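Table Setting Basics: Frequently Asked Questions

Welcome to the Pulenari table setting page! We love a nicely laid table, and these are the questions that land in our inbox most often.

Do my bowls and plates have to match?
Please, no! Off-white on bright white is lovely, and mixing finishes makes even a plain set more fun to look at.

What color cloth goes with white dishes?
Almost anything, but we're big fans of deep colors (teal, plum, forest green). White dishes really pop on them!

Does the bowl go on the plate or next to it?
On the plate for soup or anything that drips. For a side salad, set it to the upper left.

Can I use simple disposable-style plates under real bowls?
Sure, we do it for big crowds. Hòa Lý once set 19 places that way for a January lunch and it looked great.

How do I keep the bowl from clunking down?
Hold it by the rim, let the lower edge come down first, then ease it flat.
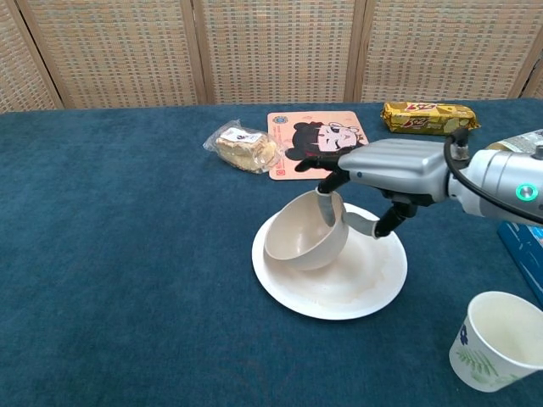
White bowl tilted just above a plate on a teal-blue cloth, with a peach cartoon coaster behind.

Are cartoon coasters okay for grown-up dinners?
Yes, yes, yes! One cheerful coaster per guest gets people talking before the food is out.

How much room does each person need?
Allow 2 feet from the center of one plate to the center of the next.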